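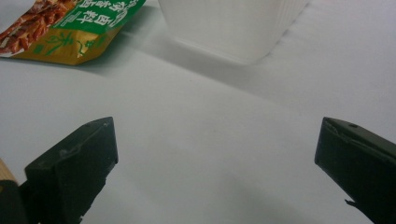 Packets, pouches and plastic tubs: your questions

I'm Nandini Suvarna, and I get asked the same handful of things about how I keep my dry goods, so I've put my answers together on one page.

Do you take everything out of its packet?
Nope! Flour and rice get poured out. Whole spices mostly stay in the bag, and the bag goes in a tub. Less washing up, and I keep the cooking directions.

What's in a 卤料 bag?
Whole dried spices for a braising broth. Mixes vary a lot – star anise, cassia bark and bay are common, but read your own label. I simmer mine with soy sauce and a little sugar, then drop in eggs or tofu.

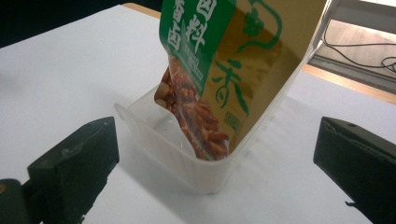
Braising spices going into a tub, bag and all.

What size tub should I buy?
Put your tallest bag on the table and measure it before you shop (I didn't, and I own a few silly ones now). My friend Meenakshi swears by 607 ml tubs for small pouches. I find them tight for anything over 100 g.

Do I need lids?
Not if the bags are clipped shut. Once a bag is open and won't close properly, I move what's left to a jar.

How long do whole spices keep?
I go by the date on the packet, then by my nose. Every August I pull it all out, sniff everything and toss whatever smells like dust.

Can I see your labels?
Masking tape and a marker, that's it! I write the name and the month I opened it.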